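Robot Learns to Pick One Cloth at a Time, With Help From Its Own Mistakes

A robot arm in a lab in Larnmont has been getting a good deal better at a chore most of us do without a second thought, picking up a single piece of cloth when there's another one lying right underneath it. The team behind the work, at the Görtz lab, shared its results on Sunday at a small open house in Petport, and the room stayed full well past the time the coffee ran out.

Cloth is hard for robots, and it has been for as long as people have been trying. A cup keeps its shape when you touch it, but a napkin folds, slides and bunches up, and two napkins together tend to behave like one. Most grasping programs choose a spot from a single look and then commit to it, so when the fingers come up holding both layers, the program has no idea that anything went wrong.

The method from Larnmont, which the team calls Kalent, adds a short pause in the middle of the job. The gripper closes lightly on the top cloth, lifts it just a little, and then takes a second look through the small camera at its wrist. If the lower cloth seems to be coming along too, the robot lets go, shifts over and tries again. 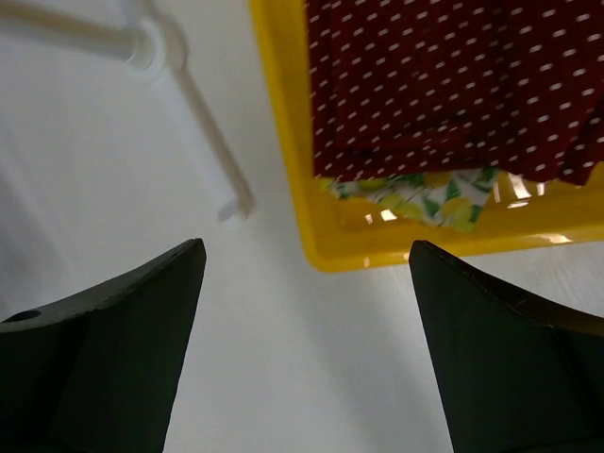
What makes the second look useful is the practice that went into it. The researchers recorded 2,000 attempts with people steering the arm by hand, and they kept the bad ones as well as the good - all the double grabs, the slips and the times the fingers closed on nothing at all. Another 459 attempts were recorded later, mostly with thinner fabrics, after the early version kept mixing up a fold in the top cloth with the edge of the one below.

The test that followed used kitchen cloths the robot had never handled before, plain ones and printed ones, laid in shallow trays in all sorts of untidy ways. Out of 325 tries with the pause switched off, the arm came away with exactly one cloth a bit more than half the time. With the pause switched on and the same number of tries, it managed better than four in five, and that pleased everyone involved, as you might imagine.

There is a price to pay in time, of course. A lift with the extra look takes about 20 seconds, and a person sorting a laundry basket would be well ahead by then. Very sheer fabrics still cause trouble, and so do cloths that cling together straight out of the dryer - the team has a whole drawer of those set aside for the next round, along with a few old pillowcases, and hopes to begin on them in July.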